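The Switch at Your Elbow
Power strips have moved from the floor to the desk. What changes when they do?
Catterall Home Quarterly
Jun 11, 2023

For most of its life the power strip has been a floor item. It sat behind the couch or under the desk, gathered dust, and got attention only when a breaker tripped or a foot came down on the wrong end of it. People bought one when they moved, bought another when the first ran out of outlets, and gave very little thought to either.

That has been changing for a while. Phones, tablets, cordless lamps, headphones and rechargeable everything have made the outlet something people reach for several times a day, and crawling under a desk gets old. In a survey this magazine ran last November, 1142 households answered questions about where they plug things in. The most common answer for a home office was still the floor. But 203 of them said they kept a power strip on top of a desk, table or counter all the time, and many more said they brought one up when they needed it.

A strip that lives on a table has a different job from one that lives behind a couch. It has to look decent, or at least not look bad. It has to stay put when a plug is pulled out of it. And it has to make sense at a glance, which is where the switches come in.
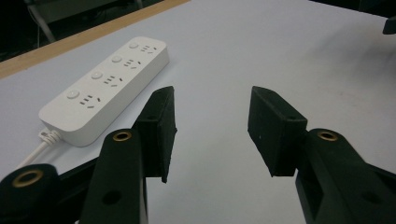

A white strip with a push button beside each of its four socket groups.

The cheap strip most of us grew up with has one switch at the end, usually a rocker, often red and lit from inside. It turns everything on or everything off. On the floor that works fine. On a desk it works less well, since the lamp and the laptop charger and the speaker are rarely wanted at the same moment. Strips with a button for each outlet solve that. The lamp goes off and the laptop keeps charging.

They aren't new. Individually switched strips have been common for years in parts of Asia, where many strips also have sockets with a mix of slots to take both two-pin and three-pin plugs. In the United States they were mostly sold for workshops and music gear, in black metal with a row of rockers. The softer kind, in white plastic with rounded edges and buttons in the same color as the body, came along with the general turn toward plain white things on plain white desks.

There is a drawback to all that white. A button the same color as everything around it can be hard to read. On a rocker switch you can see which side is down from across the room. With a low round button you may have to lean in and look at how far it sticks up, or feel for it with a finger. Some models have a small light beside each switch or a ring around it. Some have nothing. If you shop online, this is the thing to look for in the product photos, and it's often the thing the photos leave out.

We spent part of the spring trying desk strips in the Catterall office and in a few homes. The point was to find out which features people kept using after the first week. We did no electrical testing, and nothing here should be read as a safety rating. For that, look for the mark of a recognized testing lab on the strip itself, on the molded body or a label on the underside. A mark printed only on the box doesn't tell you much. This matters more with imported strips, which may be built for a different voltage and different plugs. A socket that accepts your plug isn't proof that the strip is right for your wall.

Here is what we learned from living with them.

Weight counts for more than we expected. The Zulo strip, which was the lightest we tried, slid every time someone pulled a plug. By the third day it had a strip of double-sided tape under it, and by the end of the week the tape had let go. The Dumilel was heavier and had rubber feet at the corners. You could pull a tight plug with one hand, although on a smooth laminate desk it still turned a little.

The cord is the next thing. On the floor, a stiff cord is a small annoyance. On a table it decides where the strip can sit. A stiff cord wants to go straight, and it will push the strip around until it does. Thin cords bend more easily and drop off the back of the desk without a fight, but a thin cord is not automatically a good one. The thickness of the wire inside is what limits how much the strip can carry, and the rating should be printed on it. Check the sleeve as well, the ribbed collar where the cord goes into the body. It keeps the cord from bending sharply at that spot. If the collar is cracked or the cord has pulled loose from it, replace the strip.

Spacing is an old complaint. Outlets set close together look tidy in a catalog and then one blocky charger covers two of them. Strips with a button beside every outlet tend to be longer than those without, and the extra length helps. On the Zedine strip we could fit three chargers in a row with room to get a thumb on every button. On a shorter model we had to pull one plug out to reach the switch of the next.

Then there is direction. With the outlets facing straight up, every plug stands on end like a little tower, and every cord has to come up before it can go down. It's easy to use and not very nice to look at. It also leaves empty slots open to crumbs, paper clips and coffee. Several people in our group ended up turning the strip so it ran along the back edge of the desk, buttons toward the wall, with the cords falling straight down. Then they found they were reaching over the cords to get to the buttons, and turned it around again.

A slant was the arrangement that lasted longest in the office. Set diagonally in a back corner, the strip leaves both ends within reach and the cord has a natural way off the table. It looks a bit careless. It was also the position people went back to on their own after the desks had been cleaned and everything squared up.

One thing we didn't plan to write about is how much these objects have come to look like each other. A white desk collects white things: the strip, the charger, the case for the earbuds, the remote for the fan or the ceiling light. Many are long and rounded, and many have round white buttons. From certain angles, and especially with something in front of it, you can't say right away which one you're looking at. 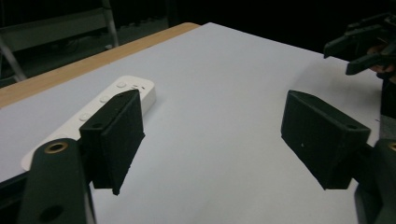

One reader wrote to us that she had given up on matching and put a dot of red nail polish on every button she used in the dark. She said it took her two minutes, that her family thought it was ugly, and that they all used the dots within a week. She added that she would gladly pay extra for a strip with colored buttons and had yet to find one she could stand to have on her desk.

Hers was one of many letters on the subject, and most of them described a fix made at home. Paint pens were popular. So were stick-on felt pads, the kind meant for cabinet doors, because they can be felt without looking. Masking tape with a word on it came up again and again: LAMP, PRINTER, DO NOT TOUCH. Label makers had their fans, though the tape tends to curl off a softly rounded edge. If you do label, put it beside the button on the flat part of the body, and keep it well clear of the slots.

It helps to decide on an order, too. In our trial, people who plugged things in wherever there was room never learned which button did what. Those who gave each outlet one steady job learned it in a few days, labels or no labels. Start at the end nearest the cord with whatever stays plugged in all the time. Leave the far end for things that come and go, such as a phone charger or a visitor's laptop.

Some things don't belong on a desk strip, switched or otherwise. Space heaters should go straight into the wall. So should coffee makers, kettles and anything else that makes heat. A strip should never be plugged into another strip, and the cord shouldn't run under a rug or through a doorway where the door will close on it. Keep the strip away from the plant you water. If a plug or the body of the strip feels warm to the touch, unplug it and find out why before you use it again.

Cleaning is simple and easy to put off. Pull the strip from the wall first; pushing all the buttons to off is not the same thing. Wipe the body with a dry cloth, or one that is barely damp, and use a dry brush around the buttons, where a gray line of dust builds up on a matte surface. Don't spray anything on it. White plastic may yellow in a sunny window, and nothing we tried brought the color back — a kitchen eraser sponge only left a shiny patch.

As for how long to keep one, check it whenever you move the desk. Loose sockets are the usual first sign of wear. If a plug droops or falls out under its own weight, the contacts inside have relaxed and the strip is done. A button that has to be pressed twice, or that crackles, is reason enough as well.

Of the strips we tried, the Zedine is still on the shared table by the window at Catterall, set at its slant in the corner. The Dumilel went home with one of our editors. The Zulo is under a desk, on the floor, with the printer plugged into it.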